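Groen Disability History Reader, reviewed

Our discussion group at the Lostbridge library spent six weeks with this boxed kit on institutions and the people kept in them. It has 33 source cards, a reader and a leader's guide.

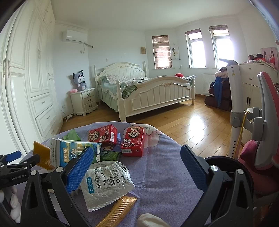 The cards are the best part. Most are letters from patients and their families, printed large on heavy stock. A full set needs room, more than a round table with two red boxes of Wangzai milk and other snacks on it can give. The guide is weaker - it skips sterilization laws almost entirely.
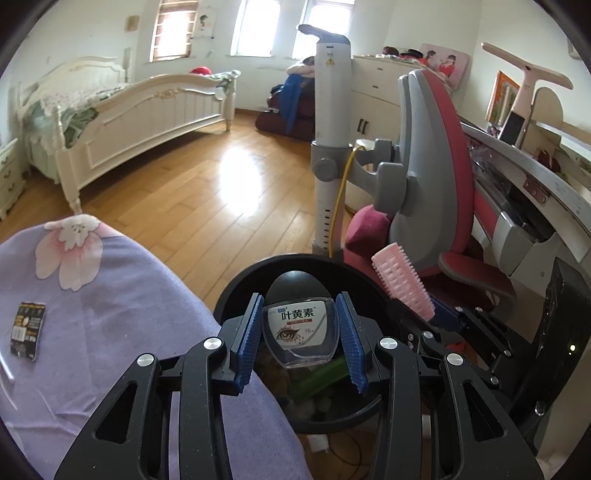 Eye drops with a white label.

The reader runs 526 pages and the type is small. Notes are at the back, which slowed us down. The chapter on parents who fought to bring their children home is worth the time. I would buy the cards again and borrow the reader.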